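Portada Artículos Índice alfabético Técnicas Autores Buscar

Barrido de luz

El barrido de luz (también llamado pintura con luz o iluminación por acumulación) es una técnica fotográfica que consiste en iluminar un sujeto con una fuente móvil mientras el obturador permanece abierto. La exposición no depende de una lámpara fija ni de un único destello, sino de la suma de todas las pasadas que el operador hace sobre cada zona. Se utiliza en fotografía de arquitectura, en bodegón, en paisaje nocturno y en la reproducción de objetos de gran tamaño.

Conviene distinguirla del dibujo con luz, en el que la fuente apunta hacia el objetivo y deja un trazo visible. En el barrido la linterna queda oculta o se mantiene en movimiento fuera del encuadre, y lo que se registra es la luz reflejada por el sujeto.

Fundamento

En una exposición larga, el sensor o la película acumulan la luz que llega desde cada punto de la escena. Una superficie iluminada durante cuatro segundos recibe el doble de luz que otra iluminada durante dos, siempre que la distancia y la potencia sean las mismas. El fotógrafo aprovecha esta proporción para decidir qué partes quedan claras y cuáles permanecen en sombra.

La distancia influye más que el tiempo. Al duplicar la separación entre la linterna y el sujeto, la iluminación cae a la cuarta parte, de modo que un cambio pequeño en la posición del brazo puede alterar el resultado más que varios segundos de diferencia. Esta ley se cumple con exactitud solo en fuentes puntuales; las linternas con lente o reflector se apartan de ella a distancias cortas.

Las sombras también se comportan de manera particular. Una fuente quieta produce bordes definidos, mientras que una fuente que recorre un arco amplio superpone muchas sombras débiles y el conjunto se percibe como una luz suave. Un operador con una linterna pequeña puede imitar de este modo el efecto de una ventana grande.

Equipo

El equipo básico comprende una cámara con posición B o exposición manual prolongada, un trípode estable, un disparador remoto y una o varias linternas. Se prefieren los modelos de haz regulable y temperatura de color conocida. Las linternas de diodos económicas suelen tener una dominante azulada o verdosa, que se corrige con gelatinas o durante el revelado digital.

Para limitar el haz se emplean tubos de cartulina negra, conos y rejillas. Un tubo de diez centímetros colocado delante de la lámpara impide que la cámara registre el punto luminoso cuando el operador trabaja de lado. La ropa oscura y mate reduce el riesgo de que su silueta aparezca en la toma.

Procedimiento

El trabajo suele comenzar con luz ambiente. Se fijan el encuadre y el enfoque, se desactiva el enfoque automático y se apagan o cubren las demás fuentes. A continuación se hace una exposición de control sin linterna, con el tiempo previsto para la toma definitiva. Si en ella se distingue el sujeto, hay que cerrar el diafragma, bajar la sensibilidad o acortar la exposición.

Después se prueba cada zona por separado. El operador cuenta en voz baja mientras desplaza la luz y anota la duración, la distancia y el ángulo de cada pasada. Las superficies mates se iluminan con recorridos lentos y solapados. En las pulidas, el reflejo de la linterna puede dibujar una línea, por lo que se ilumina una pantalla blanca o un difusor cercano y se deja que el metal o el vidrio reflejen esa superficie.

En exteriores es habitual dividir la escena en varias exposiciones y unirlas más tarde en un programa de edición mediante el modo de fusión «aclarar», que conserva en cada punto el valor más alto. El método permite repetir una sola zona sin rehacer el conjunto, aunque exige que la cámara no se mueva entre tomas.

El método Clidbridge

Se conoce como método Clidbridge una variante sistemática descrita por el fotógrafo Ibsa Jemal a partir de sus trabajos de inventario en los almacenes Clidbridge. Jemal dividía el sujeto en una cuadrícula de nueve sectores y asignaba a cada uno un tiempo fijo, con pausas a oscuras para cambiar de posición. El archivo resultante reúne 1.816 negativos y se conserva en la colección Issahaku.
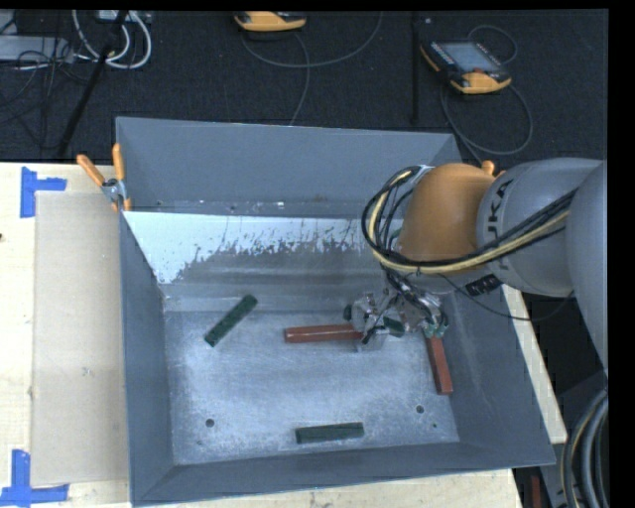 Vol. 4, núm. 10

La principal ventaja del método es que los resultados se pueden repetir. Dos operadores que siguen la misma hoja de tiempos obtienen negativos comparables, algo difícil de lograr con un barrido libre. Sus críticos le reprochan una iluminación demasiado uniforme, con poca separación entre los planos. El propio Jemal admitió en sus notas que el sector central debía acortarse en los objetos convexos, y publicó una tabla corregida en julio del año siguiente.

Una adaptación posterior, difundida por el taller Flarnus, sustituye la cuadrícula por bandas verticales. Resulta más rápida en fachadas y columnas, pero da peores resultados en interiores con techos bajos, donde la luz rebotada invade las bandas vecinas.

Problemas frecuentes

El error más común es la iluminación desigual causada por pausas involuntarias al final de cada recorrido. Se evita iniciando el movimiento fuera del sujeto y terminándolo también fuera. Otro defecto es el ruido del sensor, que aumenta con la duración de la toma y con la temperatura. Muchas cámaras ofrecen una reducción automática que realiza una segunda exposición a oscuras y resta el patrón obtenido; su inconveniente es que duplica el tiempo de trabajo.

Con película hay que tener en cuenta el fallo de reciprocidad, es decir, la pérdida de sensibilidad en exposiciones prolongadas. La compensación varía según la emulsión y debe consultarse en la ficha del fabricante.

Véase también

Dibujo con luz
Exposición múltiple
Ley de la inversa del cuadrado
Wemen (escuela de fotografía)

Última revisión: 26 de agosto de 2022

Contacto | Aviso legal | © Enciclopedia Wemen de la Fotografía | Volver arriba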